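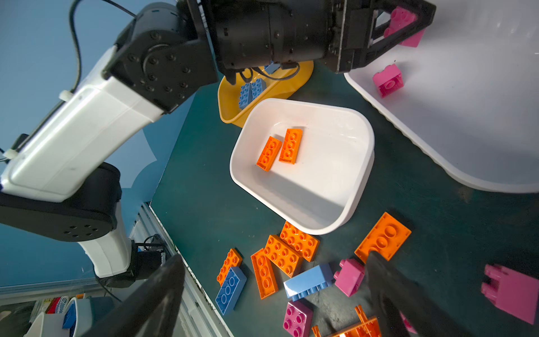

Can a robot pick up the kids' bricks yet, or am I still the robot?

Posted in Home Help > Gadgets and Automation

clinercombe_mom

OK so I have two kids, one living room, and what feels like every Duplo brick in Clinercombe. Every night at 8 I'm on the rug sorting them back into bins by color, because my youngest will lose it if the pink ones end up in with the orange. It's the one chore I would pay real money to never do again!

I keep seeing clips of robot arms sorting stuff on a table, a bit like the one at the top of my post. Bricks all over the place, a couple of trays and a yellow bin, and one arm holding up a pink brick. That is exactly my job. So is there anything I can buy that does this at home? I've got $620 put aside from selling the old treadmill (it was going toward a dishwasher repair but the dishwasher seems to have healed itself). I don't mind some setup. My husband says wait a few years — he also said that about the robot vacuum, and now he talks to it. Has anyone really tried this?

rinaldi_garage

I've tried, so let me save you a weekend or three. I built a little two-finger arm from a kit called the Kelix, bolted it to the workbench and had a go at sorting bolts and then my grandson's blocks. On a table, with good light and the bins always in the same spot, it did OK. Slow, though. My best run was 20 bricks in 17 minutes, and I was standing there the whole time with my hand near the off switch.

What trips it up is a pile. A brick sitting studs up with space around it is easy. Turn one on its side, or push it against two others, and mine would grab at the corner, drop it and go back for the same one over and over. Look at how many in your picture are lying right next to each other, and a few are on their sides too. You and I don't even think about that part.

And that's a table. Your rug is a different animal. The arm can't get down there by itself, so you'd be scooping everything up and carrying it over first, and by then you've done half the chore. I spent $332 on mine and I don't regret it, but I bought it as a hobby. For the money you've got I'd leave the arm alone unless you want something to tinker with in the evenings. It won't be working by January, put it that way.

Things that did help at our house: a big drawstring play mat (pull the string, the whole lot is in a bag) and only two bins. Pink in one, everything else in the other. Would your youngest go for that?

urnine77

get the vacuum to do it lol. mine ate a lego head and hasn't been right since

clinercombe_mom

Thank you both! Two bins is so obvious that I'm a little mad about it. Ordering the mat tonight, and the dishwasher has started making the noise again so I guess that's where the money goes.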